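The Long Way to a Stack of Blocks

The first thing Haruto Nagano built for the workshop on Misent Street was a shelf, and it fell down. The second was a machine with two arms and two hands, which has so far stayed up. Members of the workshop, a former print shop with a drain in the middle of the floor, take this as proof that he should have started with the harder project.

"The shelf was a materials problem," says Nagano, who has a lot of names for problems.

He and Haruna Imai have been at the robot for 3 years, mostly in the evenings. She handles the wiring and the code. He handles the metal, and the arguments over the metal. The bill stands at $3,300, a sum Imai can recite without looking it up and Nagano prefers to hear from another room. It doesn't include the fingers that wore out, or the motor controller that let out its smoke last August and took the good power supply with it.

Their ambition was modest by the standards of the glossy videos that got them into this. They wanted a robot that could put one block on top of another block. A toddler can do it, they reasoned, and toddlers are not known for their engineering. What they hadn't considered is that a toddler comes with the software installed.

Imai keeps the log in a spreadsheet named Elley, after a dog that also refused to fetch. As of June 26, 2020, it had 947 entries. The comments column is the best reading in the building. "Dropped." "Dropped, but nicely." "Squeezed until it shot across the room." One entry just reads "Why."

The trouble, she explains, is almost never where you look for it. For a month the two of them blamed the camera for a miss that came from a table leg. Folding a strip of cardboard under the leg fixed it. Nagano milled a proper metal foot to replace the cardboard, and the miss came back. The cardboard is now a permanent part of the design.

They work with painted cubes, a strip of black tape and a white tabletop that has had a hard life.

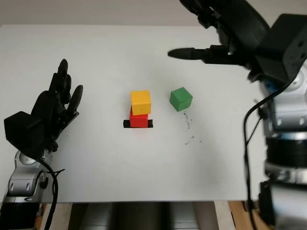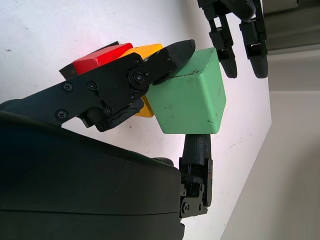
Nagano would like to move on to cups. Imai would like to move on to sleeping. There is also a third party, a man from a parts supplier called Drutell, who drops in for coffee and keeps suggesting they buy a finished arm. They listen politely. Nagano then spends the rest of the evening explaining, to anyone still holding a soldering iron, what is wrong with finished arms.

Asked what the thing is for, neither of them hurries to answer. Imai mentions her aunt, who has bad wrists and a lot of jars. Nagano talks about a small grant they might apply for, if one of them can stand to fill in the form – it wants a five-year plan, and theirs currently runs to the end of the month. New wrist cables are on order, and the cable ties are in a coffee can by the door, next to what's left of the shelf.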